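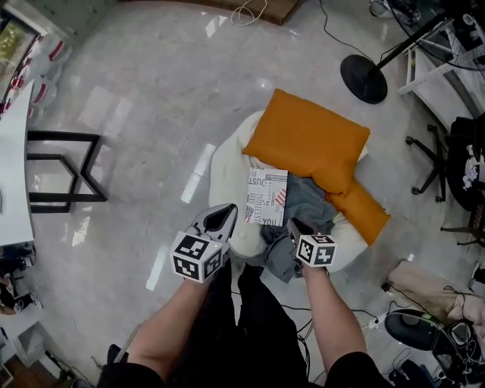 Bean bag gone flat: top it up, refill it or give up?

Terkham Community Help > Home and Garden > Furniture
Asked in January by flatpack_fern
156 views

Hi all! I have a big old bean bag that I love to bits. We bought it at Esteves when we moved to Skundula and it's been the best reading spot in the house ever since, but this summer it has sunk so low that I can feel the floor when I sit down. Hard tiles, so I really feel it.

I've never opened it. There's a zip underneath with no pull tab on it and I can't work out whether it's broken or meant to be like that. I also don't know if I should buy new filling and add it to the old stuff, or tip everything out and start fresh. My sister (who once filled a bean bag in a car park on a windy day) says I'll be finding little white balls until I retire.

A few other things I'd love to know while I'm here:

How much filling do I buy? Is there a trick to getting it in without half of it ending up on the ceiling? Can the cover go in the washing machine? And is there anything good to put under it? It slides backwards every time I flop into it, and I'm a flopper.

Thanks heaps in advance, you lot sorted out my squeaky laundry door last year and I'm still thrilled about it.

marmalade_moth
Marked helpful by 16 people

Oh, please don't give up on it! Topping up a bean bag is one of the most satisfying jobs going. You start with a pancake and an hour later you have a throne.

First, the zip. A missing pull tab is normal. Bean bags are sold that way so small children can't get in, and the beans are a real choking and breathing hazard, so it's worth keeping it like that. Slip a paper clip through the little hole in the slider and pull with that. When you've finished, take the paper clip off again and put it in a drawer well away from any kids.

Once you're in, see what sort of bag you have. The nicer ones have an inner liner holding the beans and a separate cover over the top. If yours has a liner, hooray, everything gets easier. If the beans come right up to the zip, close it straight away and read the rest of this before you go further.

Top up or start again: rub a few of the old beans between your fingers. If they still feel round and springy, keep them and add new ones. If they feel like flat little crumbs, or smell musty, I'd replace the lot. Mine were somewhere in the middle and I just topped up, and it's been lovely.

How much: buy less than you think. Beans are sold by the litre, and a full-to-bursting bag is horrible to sit in, like perching on a football. I added one Jostura bag of beans, sat in it, and kept the second one sealed in the hall cupboard for next time. You want it full enough that you don't touch the floor and slack enough that it makes a hollow for you.

Getting them in, which is the fun part. You need a helper and a cardboard tube. I use the tube from a roll of wrapping paper, but wider is better if you can find one.

Shut the windows and turn the fan off.

Do it in the bathroom, with the bag standing in the empty tub or shower. Strays stay in one spot.

Snip one corner off the bean packet, push the tube in and tape it on snugly, all the way round.

Put the other end of the tube deep into the bag and bunch the opening around it. Your helper holds that end and doesn't let go for anything!

Now lift the packet and tip slowly. If the beans jam, squeeze the packet gently. Shaking it pulls the tube loose (guess how I found out).

Lower the packet before you take the tube out, zip up, done.

For strays, wipe your hands and arms with a damp cloth first, then go after the beans with the same cloth. Static is what makes them cling and a bit of moisture fixes that beautifully. I'd leave the vacuum for the last few. A great gulp of beans will fill the canister in no time.

Washing: only with a liner, and only once the cover is empty. Check the label, but mine goes through on cold and gets hung in the shade. No liner means spot cleaning with a soft cloth and a drop of dish soap. Please don't be tempted to put the whole thing in the machine. I have a neighbour who did, and the plumber had to come.

Pull it up by the top and give it a good fluff every few days too — it does wonders for the shape and people forget to do it.

old_tin_shed

Just buy a new one. Took me 10 minutes at the shops. Filling costs nearly as much as a cheap bag these days.

quiltsandkelpies
Marked helpful by three people

Agree with every word marmalade_moth wrote, and I disagree cheerfully with the shed! A cheap new bag goes flat too, and then you have two.

I wanted to add something on the sliding, as that part got missed. Hard shiny floors and bean bags don't get along, but it's an easy fix. Put a mat down first, and have it a fair bit bigger than the base of the bag so the edge never ends up under your heels. Rubber-backed is the grippiest. If you already own a mat you like and it has a slippery back, cut a piece of that open-weave non-slip stuff from the kitchen aisle and lay it underneath. Sweep the floor before you put it down, as grit will undo all the good work.

A mat is also gentler on the bag. The bottom seam cops all the rubbing and that's the first place they split. 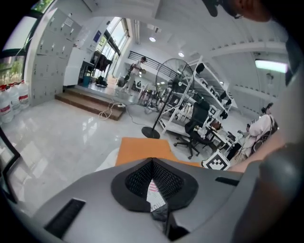
Orange-tan mat on the floor.

For colour, go for whatever makes you happy. I'm a fan of anything warm in a pale room, and a bright cushion on the bag ties in nicely. A firm cushion behind your neck makes a massive difference for reading as well. Bean bags are wonderful for your bottom half and a bit hopeless from the shoulders up.

One more tip from a sewing person: while the cover is off, turn it inside out and run a second row of stitching along the bottom seam. Use polyester thread and a fairly short stitch. If you don't have a machine, backstitch by hand in front of a movie, it's very soothing.

flatpack_fern

You are all marvellous! Paper clip worked first go, and there IS a liner, so the cover is on the line as I type. The old beans still feel springy so I'm topping up. Bathroom is booked for tomorrow morning and my sister has been told she's holding the tube.

Does anyone know if the leftover beans are all right to keep in the garage over summer, or does the heat get to them?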